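Bandara护膝戴了一个夏天，说说感受，顺便问尺码

板块：山地车装备 > 护具
发表于 2023-09-13

碎石坡下行 [楼主]
之前一直用Wandow的薄款套筒护膝，爬坡舒服，但是在Prumholm摔过一次以后觉得保护太少，换了Bandara的中厚款，329元，在Ernum店里买的，没有打折。
先说优点。膝盖正面的缓冲垫比Wandow厚不少，侧面也有一小块泡棉，碰上管的时候不疼。膝盖后面是大块网布，夏天骑下来汗是有，不会闷出疹子。上下两圈都有硅胶防滑条，上面那圈还有一条魔术贴。
缺点是往下滑。刚穿上的时候位置很正，连续踩踏一段时间以后，缓冲垫的中心就跑到膝盖下面去了，需要停下来往上拽。Prumholm那条13公里的环线，我一般要拽2次。魔术贴收紧一点能好些，但大腿后侧会勒出印子。
我现在穿的是M码，按照官方尺码表，大腿围正好落在M和L的交界处，偏M一点。想问问大家，是换S码试试，还是这个型号本身就这样？
另外平时怎么洗也请说一下，我现在是手洗，硅胶条好像没有刚买的时候黏了。

后拨又歪了
我也是这款，L码，不滑。你量大腿围是站着量还是坐着量的？他们的表是站着量，从膝盖骨中心往上一掌左右的位置。我第一次坐着量，大了一圈，差点买错。

碎石坡下行 [楼主]
站着量的，位置应该没错，晚上再量一遍。

只骑硬尾
不建议换S。护膝下滑很多时候是小腿那头的问题。小腿肚粗的人，下口卡在小腿肚上面，每踩一圈小腿肌肉顶一下，护膝反而稳。小腿细的人，下口没东西托着，大腿那头收得再紧也没用。换S以后大腿更紧，膝盖弯里的布会堆起来，长爬坡磨得很难受，我就是这么换过来又换回去的。

二手前叉收藏家
不同意楼上。套筒式护膝就应该买紧的，穿上第一周觉得紧才是对的，布料会松。我的S码现在已经跟别人的M差不多了。很多人在店里试穿觉得舒服就买了，骑两个月以后全都来发帖说往下掉。

只骑硬尾
布料会松我同意，但是松多少要看人。他大腿围在M和L之间，跳到S等于小了一号还多，这个跨度太大了。要是在S和M之间，我也会说买S。

二手前叉收藏家
他自己写的是偏M一点，你看仔细。不过确实不在S的范围里，这点我收回一半。可以先去店里试穿S，做几个深蹲，再坐到车上踩几圈，膝盖弯不堆布就能买。

前轮先落地
我说点别的。楼主是穿在骑行裤里面还是外面？护膝上口要是压在内裤的裤脚上，硅胶条贴的是布，肯定滑。我以前一直是这个毛病，后来换了短一截的内裤，让硅胶条直接贴皮肤，就不怎么动了。腿毛多的另算。

碎石坡下行 [楼主]
这个我还真没注意。我的带垫内裤比较长，上口应该是压着一截裤脚的。周末先试这个，不花钱。

路过Ernum买内胎
Ernum那边可以换码，吊牌在、没下过水就行。楼主已经骑了一个夏天，估计换不了，只能问问有没有试穿样品。上次去的时候M和L都有样品，S没有。

雨后别上山
说洗的问题。
我洗护膝的办法：缓冲垫能拆就拆下来，布套翻面，凉水加一点中性洗衣液泡一会儿，手揉，不要拧，用毛巾包着压干，阴凉处挂起来。硅胶条单独用湿布加一点洗洁精擦，把上面的皮脂擦掉，黏性能回来大半。不要用柔顺剂，用过一次，硅胶条滑得像打了蜡。
Bandara这款的正面垫子是缝死的，拆不下来，所以干得慢，晚上洗第二天早上里面还是潮的。有条件用电扇吹。

后拨又歪了
我直接丢洗衣机，装网袋，冷水轻柔档，每次骑完都洗，到现在12个月，没坏。魔术贴要先粘好，不然会把旁边的网布勾起毛。

雨后别上山
能洗不等于不伤。我上一副就是机洗的，侧面泡棉先开胶，后来那块泡棉在夹层里卷成一团，没法戴了。牌子不一样，但做法差不多。

后拨又歪了
上一副是什么牌子？要是Wandow，那个侧面是贴上去的，Bandara是车缝的，不是一回事。

雨后别上山
是Wandow。车缝的话可能好一些，我还是手洗。

只骑硬尾
问一句，有人拿这款骑过冬天吗？二月份Prumholm早上冷，我想在里面套长腿套，不知道会不会更滑。

前轮先落地
会滑。腿套表面太光，硅胶条抓不住。我冬天是反过来，护膝贴身穿，外面套一条宽松的长裤，膝盖不冷。裤腿别太窄，不然抬腿的时候把护膝往下带。

二手前叉收藏家
冬天我换硬壳绑带的，多一条绑带，套在腿套外面也不动。就是重，爬坡的时候膝盖窝累。

碎石坡下行 [楼主]
周末试完了，回来更新。
内裤换了短的，上口硅胶条全部贴在皮肤上，下口用湿布加洗洁精擦过。还是那条环线，这次只在最后一段石头路前面拽了一下，比之前好。魔术贴也没有收到最紧，大腿后面没有印子。
重新量了大腿围，跟之前一样，还是M，S就不考虑了。
小腿那头确实有点空，能塞进一根手指。考虑在下口加一条弹力带，有人缝过吗？宽的好还是窄的好？

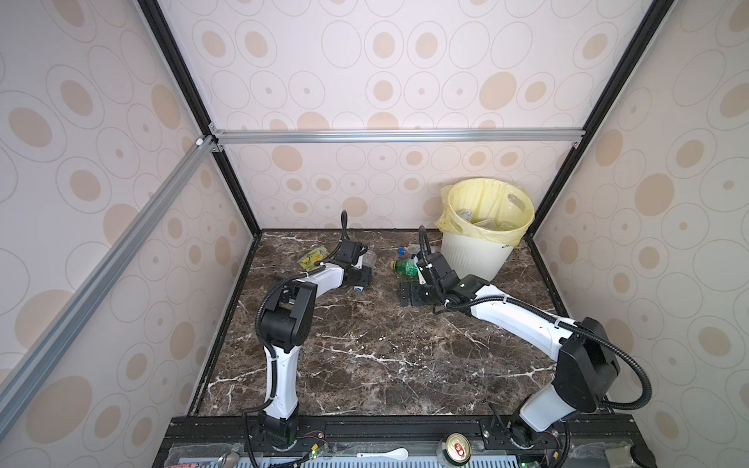
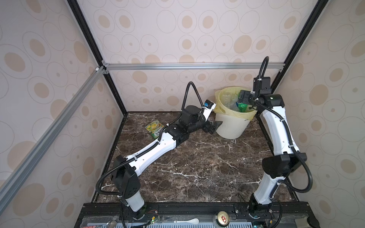

膝盖弯磨破皮
弹力带我缝过，用宽的，窄的会卷边，卷起来以后勒成一条线。缝的时候不要一整圈都缝死，只在后侧网布两边各固定一段，不然脚穿不过去。针脚放在外面，里面的线头会磨小腿。

只骑硬尾
下口能塞一根手指不算空，我觉得先别动针线。缝过的以后想卖二手也不好卖。

二手前叉收藏家
谁买二手护膝。

膝盖弯磨破皮
可以先不缝，用魔术贴绑带在外面绕一圈，骑一次看看位置对不对，合适了再决定。绑带别压在小腿肚最粗的地方，往上一点。

碎石坡下行 [楼主]
好，家里有旧的绑带，下次先绕着骑一趟。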